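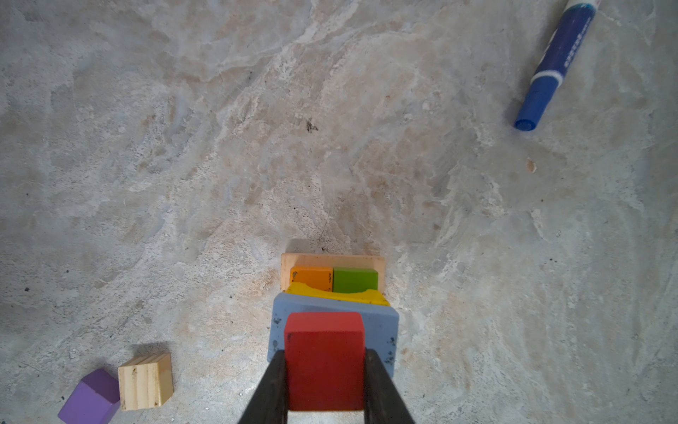 コンクリート床の掃除と手入れ 「裏ワザ」を疑ってみる

土間や作業場のコンクリート床について調べると、出てくるのはだいたい同じ話です。重曹をまけ、酢で拭け、コーラをかけろ。どれも「驚くほど落ちた」と書いてあるのに、その床が何年もので、表面に何が塗ってあって、汚れがついてどれくらい経っていたのかは書いてありません。それでは試しようがない。

うちの作業場は元が車庫で、床はコテ仕上げのままです。子どもが遊び、自転車を直し、ときどき塗装もします。以下はその床で長年やってきたことと、やってみて二度とやらないと決めたことです。床が違えば結果も違うので、話半分で読んでください。

まず、染みなのか模様なのか

コンクリートの色むらは、汚れとは限りません。コテの押さえ方や乾き方の差で、灰色の濃いところと白っぽいところが出ます。これは洗っても落ちません。落ちないどころか、そこだけ強くこすると表面が荒れて、むらがもう一つ増えます。

見分け方は単純で、ぬるま湯と中性洗剤を含ませた布で手のひらほどの範囲を拭き、翌日また見る。布に色がつかず、乾いて元どおりなら、床の地の色だと思って放っておきます。私は最初の年、これを知らずに白い部分を半日かけてブラシでこすりました。得たものは腰痛です。

酢とクエン酸は使わない

「自然のものだから床にもやさしい」という説明をよく見ますが、コンクリートはアルカリ性で、酸に弱い材料です。薄めた酢でも、繰り返せば表面のセメント分が溶けてざらつき、次の汚れが入りやすくなります。白い粉(エフロレッセンス)を取るために酸性の洗浄剤を使うことはありますが、あれは濃度を決め、先に水を含ませ、終わったら十分に流す前提の作業です。台所の酢を目分量でかけるのとは別の話でしょう。

白い粉だけなら、乾いたデッキブラシで掃いて掃除機で吸えばかなり減ります。また出てくるなら、床の下か壁際から水が来ています。粉をいくら取っても、そちらが止まらないかぎり同じことの繰り返しです。

油染み

ついた直後なら、こすらずに吸わせます。猫砂(鉱物系のもの)をかぶせ、靴で軽く踏んで砕き、一晩置いて掃き取る。重曹でもできますが、吸う量は猫砂のほうがずっと多いと感じます。重曹が油を「分解する」という説明は、私は信じていません。

古い油染みは、正直なところ完全には消えません。濃いめの台所用洗剤を染みの上に垂らし、硬いナイロンブラシでこすって、ウエスで吸い取る。これを3回やって変わらなければ、そこでやめます。四回目で劇的に落ちたことは一度もありません。

金属ブラシは避けます。細い針が折れて床に残り、あとでさびて茶色い点になります。汚れを落としに行って染みを作るのは、なかなか腹が立つものです。

黒い筋

靴底や台車の車輪がつける黒い筋には、メラミンスポンジが効きます。ただし未塗装の床では消しゴムのように減るので、割に合うかどうかは面積しだいです。塗装やシーラーのかかった床では艶が消えることがあります。隅で試してからにしてください。テニスボールでこする方法も流行っていましたが、うちの床では何も起きませんでした。

ほこりが止まらない床

掃いても掃いても白っぽい粉が出る床があります。表面が弱って、床そのものが粉になっている状態です。掃除の回数を増やしても解決しません。

ここで登場するのがシーラーや表面強化剤です。近所で貸し工房をやっているMojtaba Rahimiさんに聞いたところ、「塗る前の掃除で九割決まる」とのことでした。九割という数字の出どころは怪しいと思いますが、言いたいことはわかります。油の残った場所に塗ると、浸透せずにまだらになります。

塗る前に、水をスプーン一杯たらしてみます。すぐに染みて色が濃くなるなら、浸透型の薬剤は入っていきそうです。玉になって残るなら、すでに何か塗ってあるか、油が残っています。その場合は先に原因を片づけます。

もう一つ、湿気の確認。透明なビニールを床に置いて四辺をテープでふさぎ、丸一日そのままにします。裏に水滴がついたり床の色が濃くなっていたら、塗膜を作るタイプの塗料はやめておくほうがいい。私は11月に急いで塗って、春先に端から浮いてきました。缶には「湿気に強い」と書いてありました。

水を流すか、流さないか

「コンクリートなのだから水をまいて洗えばいい」という人は多いのですが、屋内では考えものです。排水口がない床に水をまくと、集める手間のほうが大きくなります。壁際の木部も水を吸います。

ふだんは次の程度で足りています。

乾いた状態でほうき、または掃除機。ほうきは毛先の細いもののほうが、くぼみの砂を拾います。
固く絞ったモップで一方向に拭く。往復させると、集めた砂をまた広げることになります。
窓と扉を開けて乾かす。冬は午前中に済ませないと夕方まで湿っぽいままです。

モップの水に入れる洗剤は、ごく少量の中性洗剤だけにしています。多いとぬめりが残り、そのぬめりがほこりを抱えて黒ずみます。「汚れがひどいから洗剤を増やす」は、床に関してはたいてい逆効果です。

子どもが床で遊ぶ場合

冷えるからと敷物を敷く家が多いと思いますが、ジョイントマットを敷きっぱなしにするのは勧めません。裏に湿気がこもり、めくったときに後悔します。使うたびに敷いて、終わったら壁に立てかける。面倒ですが、かびを拭くよりは短く済みます。

木のおもちゃは、床に置いたままだと底の面から湿気を吸います。塗装が角から傷むのも、落とした衝撃より床でひきずったせいのことが多いようです。片づける前に乾いた布で底を拭くと、箱の中に砂がたまりません。除菌スプレーを毎回かける必要があるかと聞かれれば、私はないと思っています。アルコールで塗装がべたつくことがあるし、目に見える汚れは湿らせた布で落ちます。

読者からの質問について

Lorne McIntyreさんから、「ひび割れは掃除してもいいのか、触らないほうがいいのか」という便りをもらいました。細いひびなら、隙間ノズルで砂を吸うくらいは問題ないでしょう。水を流し込むのはやめたほうがいいです。ひびの両側に段差がある、幅が広がってきた、という場合は掃除の話ではなくなるので、床を見られる人に来てもらってください。鉛筆でひびの両端に印をつけておくと、伸びているかどうかがわかります。これは道具も薬剤もいらず、効果を疑ったことがない方法です。

補修材を詰めるなら、きれいに仕上がるという宣伝は割り引いて聞くこと。色はまず合いません。うちで詰めた筋は、乾いたら元のひびより目立ちました。

買わなくなったもの

コンクリート専用と書かれた泡の洗浄剤。台所用洗剤との違いがわかりませんでした。
柄の先が回る電動ブラシの安いもの。力を入れると止まります。
香りつきの床用ワックス。未塗装の床では吸い込まれて、香りと黒ずみだけが残りました。

買ってよかったのは、硬さの違うナイロンブラシと、柄の長いちりとりです。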